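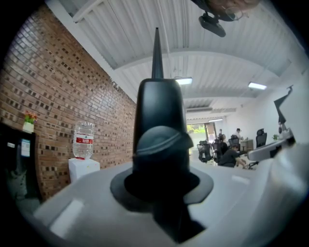
Water cooler next to a brick wall in an open office: leave it there or move it?

4 min read

Posted by Emilian Chiriac
January 13, 2022

Hi all! We just moved our little company into a converted workshop and I am in love with the place. Red-brown brick, white ribbed metal ceiling, long rectangular lights, the whole thing. I've wanted to work in a room like this since I was a student.

My job this month is the drinks corner. Right now the water dispenser (the white kind where the bottle goes in upside down) is up against the brick wall, and there's a black cabinet near it with a potted plant on top, green leaves and small orange-red flowers. I think it looks great there! But one of my coworkers says a dispenser shouldn't stand right against brick, and another wants it moved down to the desks so people don't have to walk so far.

So: do I need to leave a gap behind it? Is brick a problem? And is it okay to keep a plant that close to where people get their water? There are 11 of us, if that matters for how often the bottle gets changed. I'd also love ideas for making the corner nicer. The brick has a kind of checkered pattern with darker bricks scattered through it and I don't want to cover it up.

34 people found this helpful to read
3 comments

Henrik Seidel

Oh, I love this kind of corner, and I'd keep it by the wall for sure! We had ours between two rows of desks at Grirkberg for most of a year and everyone stood there chatting right over the heads of the people trying to work. We moved it to the far wall in August and the chatting went with it, and now it's the best spot in the building.

Brick itself is fine. What you want to look at is whether your dispenser cools the water. If it does, it has to get rid of heat somewhere, usually out the back, and it will run longer and louder if it's jammed up tight. Check the booklet for the gap it asks for. Ours wanted a hand's width and I went a bit over that. If it's a plain one with no cooling you can put it pretty much where you like.

A few other things I learned the slow way:

Put a mat or a tray under the taps. Somebody always lets go of the lever late, and an old workshop floor can be slippery when it's wet.

Make sure the floor is level there. A full bottle is heavy and it all sits at the top. I used a spirit level and two thin rubber pads under the front feet. Rock it gently with your hand before you put a new bottle on.

Leave enough room to swing a bottle up. You need space for your elbows on both sides, so slide the cabinet over if it's crowding you. Wipe the neck of the new bottle first, and wash your hands before you touch it.

Keep spare bottles out of the sun. We have big windows and I had a row of them lined up in full light looking very pretty until our delivery man from Dobre told me off.

The plant is fine too! I'd just set it on the side away from the bottle so you don't knock it when you lift, and brush up any dropped petals. Put a saucer under the pot. And whatever you do, don't let people tip their old coffee into it. Ours lasted a month.

For making it nicer, I'd go for one good lamp. Brick looks wonderful with light coming across it from the side, you see every edge. A warm bulb on the cabinet would do it. No shelves, no posters, let the wall do the work!

18 comments hidden, 134 shares

Fedir Romaniuk

depends on the model. read the manual

Traian Bratu

Agree with Henrik on nearly all of it, especially the lamp. One thing to add about old brick: if you see white powder on it, or it feels damp low down, get that looked at before you park anything in front. Ours was bone dry upstairs and quite damp at the bottom, and we only found out when we pulled a cabinet away to paint.

Also please clean the dispenser itself! People change the bottle and think that's the cleaning. Take the drip tray out and wash it weekly with hot soapy water, and wipe the taps at the same time. For the inside, follow whatever the maker says and write the date on a bit of tape on the back so the next person knows. I did ours last week and I was so pleased with it I made everyone come and look.

Would love to hear how the lamp turns out, Emilian.

Emilian Chiriac

Thank you, this is great! It does cool, so I'll look up the gap tonight. Lamp is going on the list and the plant is staying.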